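ロボットの「ゆび」をくらべてみよう

こんにちは! わたしは毎日、ロボットの手をためす仕事をしています。手といっても、五本指のかっこいい手ではなくて、二本の指でパクッとはさむだけのもの。「グリッパー」とよびます。トングとか、せんたくばさみを思いうかべてもらうと近いかな。

今日は、そのグリッパーの「ゆび先」の話をします。地味だと思ったでしょう? でもね、ゆび先をかえるだけで、同じロボットがすごく上手になったり、びっくりするほどへたになったりするんです。

まず、みんなもちょっとやってみてください。つくえの上に十円玉をおきます。つめを使わずに、指のはらだけで拾ってみて。

……どうですか? けっこうつるつるにげますよね。

わたしたちは何も考えずに、つめを引っかけたり、つくえのはしまですべらせたりして拾っています。頭も指も、ものすごくたくさんの工夫をしているんです。ところがロボットには、つめがありません。「あ、すべったな」と感じるひふも、ふつうはついていません。だから、ゆび先を何で作るか、どんな形にするかが大問題になるわけです。

わたしのいるコブハム(Covham)の研究室では、この春、3しゅるいのゆび先をくらべました。

ひとつめは、かたいプラスチックのゆび。ヴァルナー(Wallner)という会社のグリッパーにはじめからついてくるものです。形がくずれないので、積み木や箱みたいな四角いものは大とくい。でも丸いものはにがてです。かたい指とかたい玉だと、さわっているところが点みたいに小さくなって、つるんとにげてしまうんですね。

ふたつめは、ゴムをはったゆび。ゴムは少しへこむので、さわる広さがふえます。それに、ゴムはすべりにくい。くつのうらがゴムなのと同じです。

みっつめは、グラニクス(Granix)という、中に細かいつぶが入ったふくろのゆび。おすと物の形に合わせてぐにゃっとなります。おもしろいんだけど、太い! 細いすきまに入らないのが弱点でした。

さて、何をつかませるか。ここで仲間のレオノール・コレイアさんが言いました。「アクセサリーがいいよ。だって、全部いじわるだもん」

これが大正解でした。

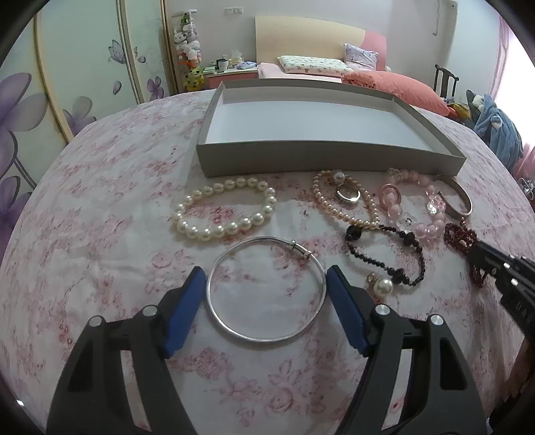 うでわやネックレスのどこがいじわるかというと、まず、金ぞくの輪っかはうすい。ぺたんとねているから、指を上からまっすぐ下ろして、下のぬのにぶつかるギリギリのところでとじないといけません。高すぎると空ぶり、低すぎるとぬのまでいっしょにつまんでしまいます。わたしは最初のころ、ぬのばっかりつまんでいました。

つぎに、ビーズやパール。ひもでつながった玉は、ひとつつまむと、となりの玉もついてきます。しかも持ち上げるたびに、だらんとたれた形がかわる。さっきと同じ場所をつかもうとしても、もうそこにないんです! ロボットにとって「形がかわるもの」は、とってもむずかしい相手です。

もうひとつ、ぴかぴか光るのもこまりもの。カメラで見ると、光ったところが白くとんでしまって、どこがふちなのか分かりにくくなります。窓のそばだと、昼と夕方で見え方がちがうこともあります。カメラ係のベネディクト・アイグナーさんは、そのたびに「またか〜」と頭をかかえていました。

ぜんぶで205回ためして、成功した数を表につけました。「持ち上げて、箱の上まで運んで、落とさなかったら成功」というルールです。とちゅうでぷらぷらゆれても、落ちなければオッケー。

結果はというと、輪っかではゴムのゆびが一番でした。パールのネックレスでも、やっぱりゴムが強かったです。グラニクスは、大きな玉ならふんわり持てるのに、細い輪っかだと指が下に入らなくてほとんどだめ。かたいプラスチックは、太いうでわならけっこうがんばりました。しっかりはさめれば、力はちゃんと伝わるんです。

「じゃあゴムが最強なの?」と聞きたくなりますよね。わたしもそう思ったんですが、長く使うとゴムの表面にほこりがついて、だんだんすべるようになりました。18回ごとにふくことにしたら、だいぶよくなりました。ぬれたティッシュでふいて、かわかすだけ。ハイテクなのに、おそうじはふつうです(笑)。

それから、力の強さも大事です。強くにぎれば落ちないけれど、こわれやすいものだとパキッといくかもしれない。弱すぎればぽとり。みんなも、たまごを持つときと、ドッジボールを持つときでは、力をかえていますよね。ロボットにも「これはたまごの力」「これはボールの力」と教えてあげるわけです。

おうちでできる実験もしょうかいします。わりばしを二本用意して、先っぽに何もつけないもの、輪ゴムをまいたもの、スポンジをつけたものを作ってみましょう。それで、ビー玉、クリップ、おはじき、毛糸などをつまんで、おさらからおさらへうつします。一回ずつ○か×をつけておくと、あとでくらべやすいですよ。小さい弟や妹がいる人は、口に入れないように気をつけてね。

やってみると、「ビー玉は輪ゴムがいいけど、クリップは何もないほうがいい」みたいに、ものによって勝つゆび先がかわるはずです。かわらなかったら、それも大事な結果なので、そのまま書いておいてください。

つぎの回では、カメラをどこにつけるとよく見えるか、という話をします。手首につけるか、天じょうにつけるか。ベネディクトさんがたくさんしゃべりたいそうなので、少し長くなるかもしれません。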